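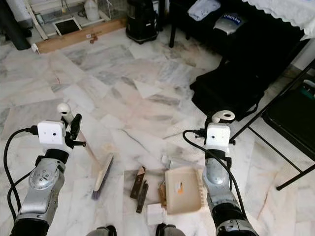 Der Flur, in dem alles landet

Von Nives Tedesco

Es gibt Räume, die man einrichtet, und es gibt den Hausflur. In unserem führt die Treppe nach oben, und auf dem Boden liegt Marmor, Bruchstück an Bruchstück, weiß und grau geädert, so wie man es früher gern hatte und wie ich es, nach etlichen Jahren des Naserümpfens, inzwischen wieder von Herzen gern habe. Schön ist er, aber er verzeiht wenig. Jeder Krümel liegt darauf wie auf einem Servierteller, und wenn im Februar gewerkelt wird, dann krümelt es eben: Holzreste, ein Fetzen Pappe, Papier, dazu der feine Staub, der sich in die Fugen legt und dort überwintern möchte.

Meine Großmutter hätte den Schrubber geholt. Ich fange inzwischen trocken an, und zwar immer, denn wer Staub gleich nass macht, der malt damit (ich habe es ausprobiert, das Ergebnis war flächendeckend). Also erst die großen Stücke mit der Hand aufsammeln, dann der Besen, dann die Schaufel, und ganz zum Schluss ein nebelfeuchtes Tuch mit einem Tropfen neutraler Seife. Essig bleibt in der Küche, den mag der Marmor überhaupt nicht.

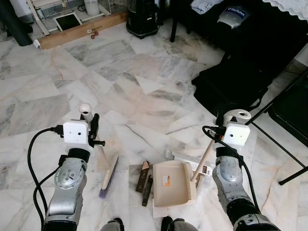

Vom Glück einer gezahnten Schaufel

Über Besen kann man mit Helge Ljungberg einen ganzen Abend reden. Er hat lange Haushaltswaren verkauft und schwört auf weiche Borsten für glatten Stein und auf einen Stiel aus hellem Holz, der gut in der Hand liegt. Unsere Schaufel, beige und mit einem Kamm an der Seite, hat seine Zustimmung gefunden. An den Zähnen streift man die Borsten ab, ehe die Staubflusen wieder durchs Haus spazieren, eine kleine Erfindung, die ich jahrelang für Zierde gehalten habe! Auch der lange Stiel an der Schaufel war mir erst fremd, und heute würde ich ihn meinem Rücken zuliebe nicht mehr hergeben.

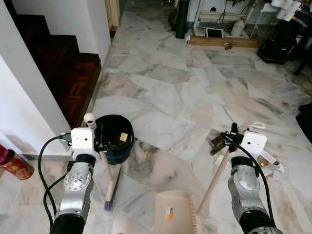
Besen und Schaufel am Fuß der Treppe, dahinter der dunkle Eimer mit blauem Streifen unten am Sockel.

Gekehrt wird bei uns von der Treppe weg und zur Mitte hin, in kurzen, ruhigen Zügen. Die Holzstücke kommen vorher in den Eimer, die Pappe zum Altpapier, und was noch brauchbar aussieht, wandert auf einen kleinen Haufen, über den beim Abendessen verhandelt wird. Für die Ecken und die Kante an der Wand nehme ich gern den Sauger, wobei der Schlauch regelmäßig dorthin will, wo ich gerade nicht bin.

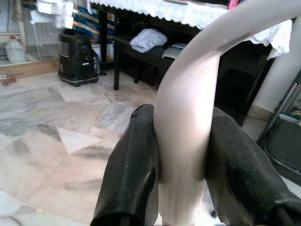
Darf man auf Marmor überhaupt saugen?
Mit einer weichen Bürstendüse und sauberen Rollen geht es sehr gut. Harte Düsen und Sandkörner unter den Rädern können die Politur zerkratzen, deshalb wischt man die Rollen vorher kurz ab.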